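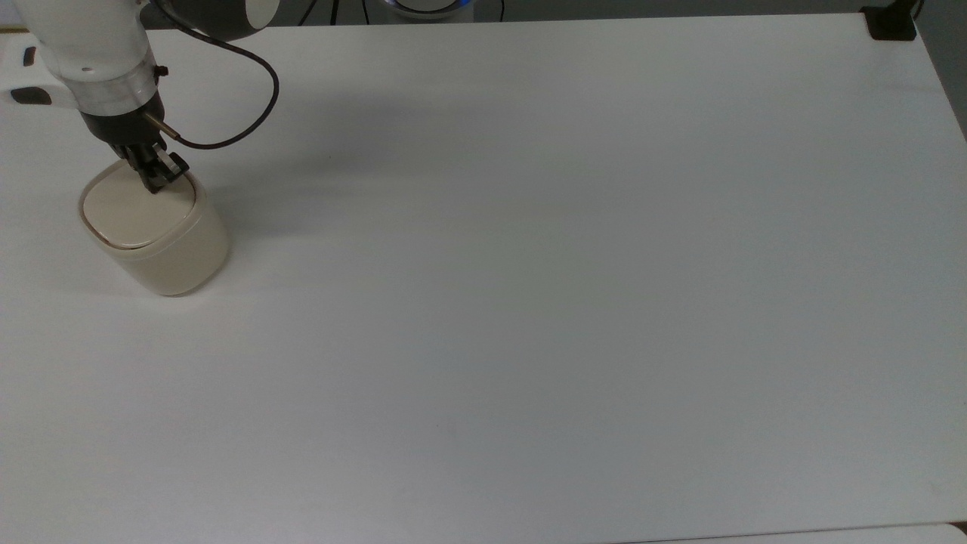 Weißer Roboterarm mit schwarzem Greifer an einem cremefarbenen Behälter.

Ledero stellt Romanzyklus »Platovberg« auf Präteritum um

Der Verlag Ledero bringt im Juli eine überarbeitete Ausgabe des Romanzyklus »Platovberg« von Benoît Caron heraus. Die drei Bände, bisher durchgehend im Präsens erzählt, erscheinen dann im Präteritum. Betroffen ist der gesamte Erzähltext. Die wörtliche Rede, die eingeschobenen Briefe und die Protokolle der Bergwerksverwaltung im zweiten Band behalten ihre bisherige Zeitform. Handlung, Figurennamen und Kapitelfolge wurden nach Verlagsangaben nicht verändert.

Auslöser der Umstellung ist der Schlussband. Caron hatte ihn bereits im ersten Entwurf in der Vergangenheitsform angelegt und die Passagen vor der Erstausgabe auf Wunsch des damaligen Lektorats ins Präsens übertragen. In der gedruckten Fassung blieben dabei Rückblenden stehen, deren zeitliches Verhältnis zur Rahmenhandlung nicht mehr eindeutig war. Leserinnen und Leser hatten den Verlag wiederholt auf solche Stellen hingewiesen, vor allem im Kapitel über die Schließung des unteren Stollens, in dem drei Zeitebenen innerhalb weniger Absätze wechseln.

»Im Präsens fehlte mir die Stufe darunter«, heißt es im Nachwort des Autors zur neuen Ausgabe. »Das Perfekt trägt eine Rückblende über eine halbe Seite. Danach klingt es wie eine Zeugenaussage.« Im Präteritum übernimmt nun das Plusquamperfekt den Einstieg in die Rückblende. Nach zwei bis drei Sätzen geht der Text auch dort ins einfache Präteritum über, der Rücksprung wird durch ein Temporaladverb oder einen Absatzwechsel markiert. Das Verfahren ist in der Editionsnotiz am Ende jedes Bandes dokumentiert.

Umfang der Eingriffe

Ein reiner Austausch der Verbformen hätte nach Darstellung des Lektorats nicht ausgereicht. Mit dem Tempus verschieben sich auch die deiktischen Ausdrücke. Aus »jetzt« wurde an vielen Stellen »nun« oder »in diesem Moment«, »gestern« wurde zu »am Vortag«, »morgen« zu »am nächsten Tag«. In Passagen erlebter Rede blieben die ursprünglichen Adverbien dagegen stehen, da sie dort die Perspektive der Figur anzeigen. Der Satz »Morgen war die Anhörung« ist also gewollt und kein übersehener Rest der alten Fassung.

Gesondert behandelt wurden allgemeingültige Aussagen. Beschreibungen der Landschaft, etwa zur Lage des Platovbergs oder zum Verlauf des Flusses, stehen in der Neuausgabe ebenfalls im Präteritum, auch wenn die beschriebenen Verhältnisse über die Handlung hinaus fortbestehen. Das Lektorat hatte zunächst ein gemischtes Modell geprüft, bei dem solche Sätze im Präsens geblieben wären. Es wurde verworfen, weil der Wechsel einen außenstehenden Erzähler nahegelegt hätte, den der Zyklus nicht kennt. Ausgenommen ist der Prolog des ersten Bandes. Er bleibt vollständig im Präsens und ist typografisch durch eine Leerseite vom ersten Kapitel getrennt.

Stärker umgearbeitet wurden 18 Kapitel, verteilt auf alle drei Bände. In ihnen änderte Caron neben den Verbformen auch den Satzbau. Häufigster Grund waren Reihungen kurzer Hauptsätze, die im Präsens als Tempomittel eingesetzt waren und im Präteritum gleichförmig wirkten. Ein Teil davon wurde zu Satzgefügen zusammengezogen, in anderen Fällen fiel ein wiederholtes Subjekt weg. Umgekehrt wurden einige lange Perioden geteilt, in denen sich die Hilfsverben des Plusquamperfekts gehäuft hätten.
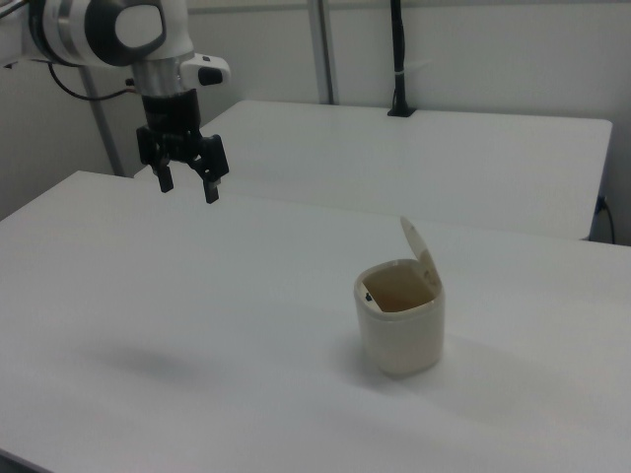

Auch die Ritualszenen gehören zu den umgearbeiteten Abschnitten. Im Zyklus begehen die Familien des Ortes den Beginn und das Ende jeder Schicht mit festgelegten Handlungen, die in der Erstausgabe jedes Mal im vollen Wortlaut beschrieben waren. Im Präteritum entsteht an diesen Stellen eine Mehrdeutigkeit, denn die Form lässt offen, ob ein einmaliger oder ein wiederkehrender Vorgang gemeint ist. Die neue Fassung unterscheidet beides über Zusätze wie »jedes Mal« und »an diesem Abend«. Die Formeln, die von den Figuren gesprochen werden, sind unverändert geblieben.

Arbeitsablauf und Satz

Für die Umstellung nutzte das Lektorat das Korrekturprogramm Trovton. Es markierte die finiten Verben des Erzähltextes und legte zu jeder Fundstelle eine Vorschlagsform an. Die Übernahme erfolgte einzeln durch Autor und Lektorat, eine automatische Ersetzung über ganze Kapitel war gesperrt. Als Grund nennt der Verlag die gleichlautenden Formen schwacher Verben sowie die Konjunktive der indirekten Rede, die von der Umstellung nicht erfasst werden durften. Dazu kamen Eigenheiten der Mundart, die Caron für die Bewohner des Oberdorfs erfunden hat und für die das Programm keine Wortliste besaß.

Jeder Band durchlief zwei Korrekturgänge. Der erste galt ausschließlich den Zeitformen und wurde am Bildschirm durchgeführt, der zweite am Ausdruck mit dem vollständigen Text. Die Fahnen des Schlussbandes gingen danach ein weiteres Mal an den Autor, weil die Auflösung der Zeitebenen im Stollenkapitel eine Umstellung von Absätzen erforderte. Inhaltlich kam dabei kein neuer Satz hinzu. Ein Halbsatz, der im Druckbild der Erstausgabe doppelt stand, ist entfallen.

Der Satz wurde vollständig neu angelegt. Da Präteritumformen und umschreibende Zeitangaben den Text verlängern, verschieben sich die Seitenzahlen gegenüber der Erstausgabe. Der Schlussband kommt nun auf 400 Seiten. Für Verweise empfiehlt der Verlag, künftig Band und Kapitel anzugeben. Die Kapitelzählung ist in beiden Fassungen gleich, Zwischenüberschriften gibt es weiterhin nicht. Schrift und Satzspiegel wurden für alle Bände vereinheitlicht, der erste Band war bisher in einem kleineren Grad gesetzt.

Das Personenverzeichnis, das in der Erstausgabe nur dem zweiten Band beilag, ist jetzt in jedem Band enthalten. Es führt die Figuren nach Haushalten auf und beschränkt sich auf den Kenntnisstand zu Beginn des jeweiligen Bandes. Verwandtschaftsverhältnisse, die erst im Lauf der Handlung offengelegt werden, fehlen dort. Die Karte des Ortes wurde ohne Änderungen übernommen, mit Ausnahme der Beschriftung des Nordschachts, die in der alten Fassung am falschen Eingang stand.

Übersetzungen und lieferbare Fassungen

Die Übersetzungsrechte liegen bei der Agentur Sutherland. Für bereits erschienene Übersetzungen besteht nach Auskunft der Agentur keine Verpflichtung zur Anpassung. Laufende Übertragungen sollen auf Grundlage der neuen Fassung fortgesetzt werden, sofern der jeweilige Vertrag den Wechsel der Textgrundlage zulässt. Sutherland stellt den Übersetzerinnen und Übersetzern dazu eine Liste der umgearbeiteten Kapitel zur Verfügung, ergänzt um Carons Anmerkungen zur Zeitstruktur. Die Wahl des Tempus in der Zielsprache bleibt ihnen überlassen, verlangt wird lediglich, dass Rahmenhandlung und Rückblenden unterscheidbar sind.

Die Neuausgabe erhält für jeden Band eine eigene ISBN. Buchhandlungen müssen Bestellungen auf die alten Nummern daher gesondert prüfen, eine automatische Umleitung auf die überarbeitete Fassung ist nicht vorgesehen. Restbestände der Erstausgabe werden bis zum Abverkauf ausgeliefert und danach nicht nachgedruckt. Auf dem Umschlag ist die neue Fassung durch den Zusatz »Durchgesehene Ausgabe« unterhalb des Bandtitels kenntlich.

Bei den elektronischen Ausgaben bleibt die Präsensfassung vorerst parallel erhältlich. Bereits gekaufte Dateien werden nicht überschrieben. Ledero begründet dies mit den Anmerkungen und Lesezeichen, die an Textpositionen gebunden sind und nach einem Austausch an falscher Stelle stünden. Wer die neue Fassung lesen möchte, muss sie als eigenen Titel erwerben. Ob es dafür einen Nachlass geben wird, stand bei Redaktionsschluss nicht fest.

Das Hörbuch ist von der Umstellung nicht betroffen. Die Lesung folgt weiterhin dem Text der Erstausgabe und soll im Begleittext einen entsprechenden Hinweis bekommen. Ein paralleles Mitlesen in der neuen Druckfassung ist damit nur noch eingeschränkt möglich. Eine Neueinspielung ist derzeit nicht geplant.

Carons nächstes Manuskript, das außerhalb des Zyklus steht, liegt dem Verlag in Teilen vor. Es ist im Präsens geschrieben. Einen Erscheinungstermin nennt Ledero noch nicht.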